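In Praise of the Boring Recording

Fri 16 July

I have a bone to pick with the word "demonstration." It makes people sit up straight! The minute you tell somebody you're collecting demonstrations for a learning system, they start performing. They slow down, they square up the bags, they lift each part like it's made of sugar. And then we train on that and wonder why the arm moves like it's carrying soup across a church.

I've been on the Kamath packing task since May, which means I have watched a frankly silly amount of footage of chargers going into bags. We have 400 recordings now. I've gone through all of them at least once (some of them over lunch, which I don't recommend, you end up chewing in rhythm), and my opinion has hardened into something I'm willing to argue for in public: the best ones are the ones that look like nothing much.

By that I mean the ones where the person has stopped thinking about us. One hand wrestles with the bag, because those bags cling to everything. The other goes out to the pile for the next charger while the eyes are still half on the bag. The pile is a real pile, prongs every which way. A few chargers have wandered off to other parts of the table and no one has bothered to fetch them back. 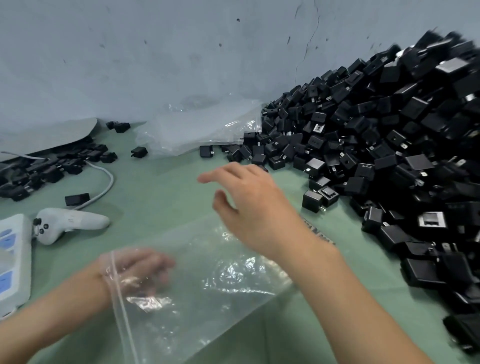
Hatard Manipulation Data Team

Compare that with how we did it in the first week. We had a protocol (I wrote it, so I get to be rude about it) that said 8 chargers on the table, evenly spaced, prongs facing the wall. Clean background, one fresh bag at a time. It was lovely to look at. The policy we trained on it was also lovely to look at, right up until we tipped a box of chargers out in front of it. It had never seen one charger lying on top of another. It went for the middle of the heap and just sort of pressed.

So we threw out the spacing rule, and then the prong rule, and I'd like to throw out more. My colleagues don't all agree with me, and I'll be fair to them, because they have a point. Messy recordings are harder to label. When a hand reaches out and changes its mind, is that a failed grasp or a decision? We spent four days on that question and ended up adding a tag called "reconsidered," which I love and which the Bellel annotation tool hates, so every export needs fixing by hand. There's also the plain fact that clear plastic is miserable for anything that sees through a camera. More clutter means more shine and more edges, and more chances to mix up a bag with the table underneath it.

Fine. All true. But the people who will use this thing are going to have clutter and shine and edges all day long, and I would much prefer to meet those problems in our room than in theirs.

Where I really dig my heels in is on throwing recordings away. Our old filter, Mustach, scored every take on smoothness and quietly dropped the bottom of the list. I went back through what it had dropped last month: 124 takes. Some were junk, sure. Somebody sneezed, somebody answered the phone. But a big chunk of them were people getting out of trouble! A bag that wouldn't open, so they rubbed the edge between finger and thumb until it did. Two chargers that came up together, and one got shaken loose. That's the good stuff. That's the part a person knows how to do without ever having been taught it, and we were tossing it for being jerky.

I've asked for three changes. Keep the recoveries. Stop resetting the table between takes, and let the leftovers be leftovers. And stop telling new people to "demonstrate" anything. Ask them to pack the chargers, give them a decent chair, and let them put the radio on.

The first two are in as of this week. The radio is still under discussion, apparently the microphones are a concern, even though we don't train on the audio and as far as I know have never once listened to it.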